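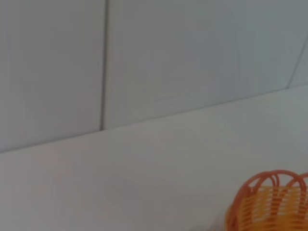

Wrist camera view, bench 3: woven basket at lower right, panel seam behind.

Wrist camera fault on the Jonby cell

Anyone running pick jobs on the Jonby cell should read this before the next shift. In December the arm stopped on a force limit during a basket pick, after closing well to the left of the target and pressing down on the bench top. The bench was not marked and the stop worked as it should.

Svenja Meinecke went through the log with Till Wiegand. The camera bracket had turned by 8 degrees on its clamp, and the software was still using the old calibration. Position error grew toward the corners of the view, so parts near the centre were picked normally and the fault went unnoticed for around 20 cycles. The plain white surface gave the tracker very little to check itself against.

The clamp screw has been replaced and a locating pin added. Until the new self-check is released, please do the following:

Run the calibration routine at the start of each shift.
Keep arm speed at 60 per cent or lower for picks near the edge of the view.
If the arm stops on force, do not jog it down — raise it first, then call Ludger Gerlach.

The Plulto cell uses the same bracket and will be refitted next.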